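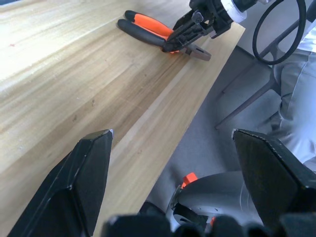

Has anyone here lived with the Idum two-arm kit for a few months? I repair garden tools from a workshop in Prestley and I'm thinking of buying one to pass hand tools across the bench and hold them while I clean them up. I've been to one demo. It was fine with light things, but what I need to know is whether the fingers stay put on something like those pliers, held near the pivot with the jaws resting on the wood, once you start pushing at the jaws with a brush. The price I've been given is 2800 with the standard black fingers. The seller, Torkonside, also offers a service plan at 900 a year and I can't tell from their leaflet what it covers.
Naheed Bangash

We've had ours since August. Holding near the pivot is the right place, as rubber grips tend to twist if you take them further back. Light brushing is all right. Anything like filing, no, use a vice. The wrist gives before the fingers do and then you have to home the arm again. I didn't take the service plan. It covers call-outs and recalibration but not finger pads, and pads are what wears out. We've been through two sets. Ask for the setup day to be put in writing, because ours was moved twice.
Also check your bench. Both arms need to reach the same spot, and on our first table they didn't.
Tariq Mirani

Get the Buzatu instead. Over 4000 but much stronger.
Sohail Sandhu

Thanks Tariq. I'll ask them what a set of pads costs before I decide. The Buzatu is more than I can spend.
Naheed Bangash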